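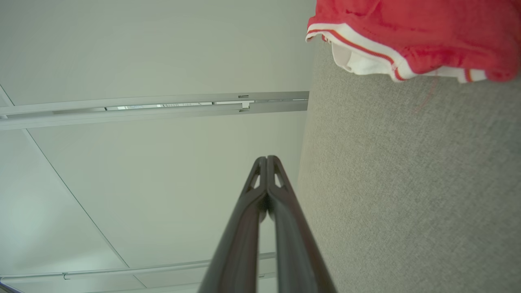
Took the car in to Harms in Hustville for an oil change. Came out with a quote for $291 of "recommended fluid services." Car has 32,000 miles on it. A few thoughts while I'm still annoyed.

**2/**
The big item was a brake fluid flush. OK, brake fluid does need changing. But my owner's manual goes by years, and I'm not there yet. I asked if they had tested it. "We go by mileage." Whose mileage? Not the manual's. I had it open on my phone.

**3/**
Next up: Grirnico fuel system treatment. It's a bottle they pour in the tank. I asked what problem it fixes. It "restores performance." I haven't lost any performance! The car starts, it goes up the hill by the reservoir, it gets the same mileage it got last year.

**4/**
Then power steering fluid exchange. My car has electric power steering. There's no fluid in it. The advisor looked at his screen for a while and said that line must have come from the template.

So there's a template.

**5/**
I asked to see the inspection sheet. Every fluid was marked yellow. No readings, no notes, same check mark all the way down. Maybe somebody looked at each one. I'd like to see one number written down before I pay for it. 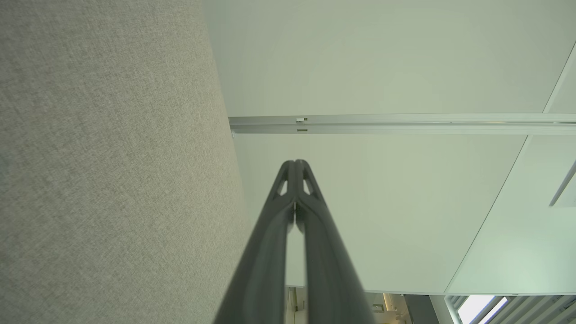 Gray fabric and white ceiling at Harms.

**6/**
And the pitch for the Plondeveo care plan, $18 a month, "covers all your fluids." Read the back. It covers the ones on the factory schedule, minus anything called a wear item, and you have to buy your oil changes there to keep it active. I can do that math on a napkin.

**7/**
To be fair: the oil change was fine, it was done when they said, and the guy dropped the whole quote once I said no. No hard sell after that. I just wonder how many people say yes at the counter with their keys on the other side of it.

**8/**
What I'm doing: brake fluid when the manual says, at the independent shop on the east side. They quoted it over the phone in 2 minutes and told me to wait until spring.

**9/**
Someone asked if the Grirnico stuff does anything at all. No idea. Neither did they. If you've got before and after numbers from a car that was running fine, post them and I'll read them.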